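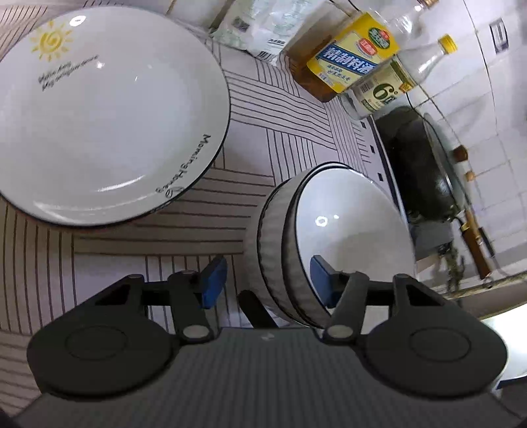 Projektbericht: Markerloses Tracking für ein AR-Lernspiel

Bearbeitung: Radoslava Machala
Stand: 21. August 2025

1 Aufgabenstellung

Im Projekt Kodusex wurde ein Lernspiel entwickelt, das virtuelle Körper auf Alltagsoberflächen verankert. Zu untersuchen war, ob die Lageschätzung ohne aufgedruckte Marker auf einem handelsüblichen Tablet ausreichend stabil läuft.

2 Aufbau

Die Anwendung besteht aus zwei Modulen. Das Modul Lamont extrahiert Merkmalspunkte aus dem Kamerabild und schätzt daraus die Ebene. Das Modul Hunel übernimmt Darstellung und Eingabe. Der Datenaustausch erfolgt über einen Ringpuffer mit 16 Einträgen. Die Entwicklung begann im Mai.

3 Messungen

Ausgewertet wurden 670 Einzelbilder aus vier Testreihen. Auf stark texturierten Flächen blieb die Ebene über die gesamte Reihe erhalten. Glänzende Flächen führten zu Sprüngen der Normalen, da Reflexe als Merkmalspunkte gewertet wurden. Ein Filter über die Verweildauer der Punkte verringerte den Effekt, erhöhte jedoch die Latenz bei schnellen Schwenks.

4 Offene Punkte

Die Verdeckung durch die Hand des Spielers wird bisher nicht behandelt. Regelmäßige Streifenmuster erzeugen weiterhin Fehlzuordnungen. Der Export der Szenen in das Format Fisbridge ist implementiert, aber nur mit statischen Objekten getestet.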